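**April – gripper notes, Skultano bench**

Spent most of the afternoon on the hand-held gripper again, and I'm feeling pretty good about it! Swapped the fingertip pads for the Prirkex rubber before lunch (the old ones had gone shiny), then put the spring back to the softer of the two settings. Jade reckons the softer one is a mistake. We'll see – she was right about the screws.

Books are still my favourite thing to practise on. They flop, they fan open, and the covers are slippery in a way the foam blocks never are. I'm keeping to the Chinese robotics textbooks for now, one grip at a time, wrist camera on the whole way through so Ayman can pull the clips into Wodari later.

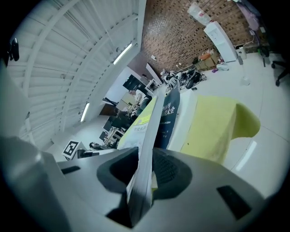
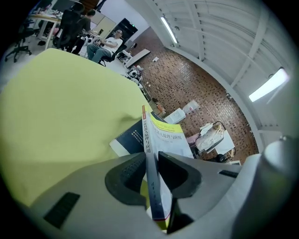
*Books in the gripper: navy cover in the first, white robotics paperback in the second.*

Couple of things to sort before the next go:

- Trigger feels gritty near the end of its travel. Colin has the fine files, ask him nicely.
- Log the grips properly. I got to 39 and then lost my place (phone rang), so the tally on the whiteboard is rubbish. Aim for 100 and write them down this time.
- Wodari is set to keep 1000 frames per clip and then it starts a new one, a bit short for slow grips. Ayman's going to bump it up.
- Order more M3 inserts, we've got 8 left and Callum wants them for the Mottram arm.

Also tried coming in lower on the spine, wrist tipped forward a touch. Feels more natural in the hand, but my thumb was aching by the end, so I might print a fatter grip sleeve. Wayne has grey filament he says I can have.

Back on it after tea if the printer's free.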